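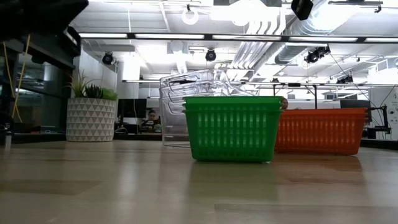

关于我们

Lusau做的是分拣和装箱的代工，客户把零散的小件送来，我们按订单配好再发出去。公司现有106人，其中大部分人的工作在过去一段时间里被自动化改动过，有的改得多，有的只是换了个叫法。同行的介绍页喜欢写“解放双手”，我们对这句话一直有保留。机械臂要处理的东西说起来很普通，无非是绿色和橙色的带竖条孔的塑料筐、一只套一只摞起来的透明箱子，可是透明的箱子会透出后面的办公室，套在一起的又要分得开，人看一眼就明白的事，得花很长时间才能教会机器。桌子后面总有人坐在电脑前，这部分人工在供应商的报价单里是看不到的。

我们是怎么走到这一步的

最早提出上自动化的是Jarlath Brophy，当时他管夜班，招不到人。他拿着Haletti的方案来开会，方案里说一条线可以省下三个岗位。后来岗位确实从线上消失了，又在别的地方冒了出来：调试、复核、处理卡住的箱子。算到最后，夜班少排了人，白班的办公区多摆了几张桌子。这笔账划不划算，公司内部到今天也没有统一的说法，财务和车间各算各的。

产量方面，我们只公布自己量过的数。人工线一个班大约3000件，机器线状态好的时候能追上，换一批新包装就会掉下来，最差的一个班只有760件。销售部门曾经希望把后一个数字从网页上拿掉，我们没有同意。

对在这里上班的人意味着什么

搬重物的活少了，腰伤的病假也跟着少了，这一点我们承认。另一面是节奏变了。以前累了可以跟旁边的人换一换手，现在要等机器，等的时候又不能走开。Siobhán Gilmartin在装箱线干了很多年，转岗做复核以后写过一份意见，里面有一句我们原样贴在休息室：“我现在整天看着它干我的活，还要替它负责。”

根据这份意见，我们改了几件事：

复核岗连续值守不超过两小时，到点换人，不看产量。
机器出错不计入个人考核。
转岗培训算工时，工资不降级。
任何一个班组都可以要求停机，停机之后再补理由。

最后一条争论最久。Hadi Rizk负责设备，他担心停机会太多。试行到现在，停机次数比他估计的少，比管理层希望的多。

我们不做的事

不用机器的数据给员工排名。不在没有和班组谈过的情况下增加新设备。Mac Carthaigh的全自动仓方案我们看过两轮，演示做得很漂亮，但演示用的箱子全是新的，码得整整齐齐。我们请对方拿我们自己的旧箱子再试一次，目前还在等答复。

参观与应聘

每周四下午可以来现场看，不收费，也不安排讲解员，有问题直接问当班的人。应聘复核岗或设备岗，请联系人事Beathag MacLeish，不要求有机器人相关经验，面试时会请您先在现场坐一会儿，再决定要不要往下谈。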